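Search this site Go

A day out at the Drorkthorpe pottery

Saturday, November 23, 2019 was open day, and I'd been looking forward to it since May — two buses each way, and worth it!

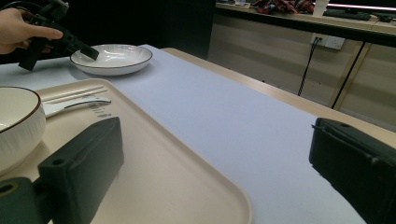

White plate with a thin brown rim.

The kiln room came first. It holds 300 pieces at a firing, and oh, the warmth after that bus stop. 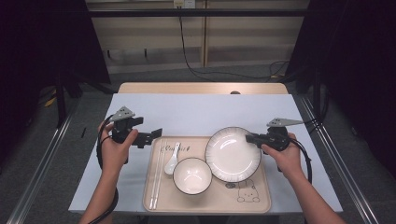 Tray and plate at the table.

Next we saw the glazing, which takes a steadier hand than mine.
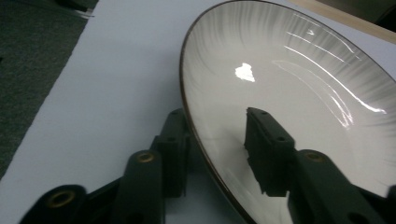 I had soup in the café and stayed far too long, chatting about glazes with strangers. 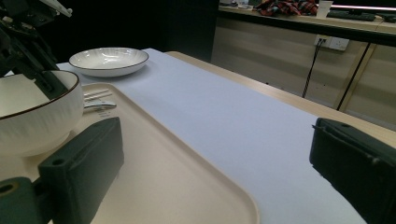
The shop shuts at four, so go there early if you want seconds.

Contact | © Povberg Days Out | Back to top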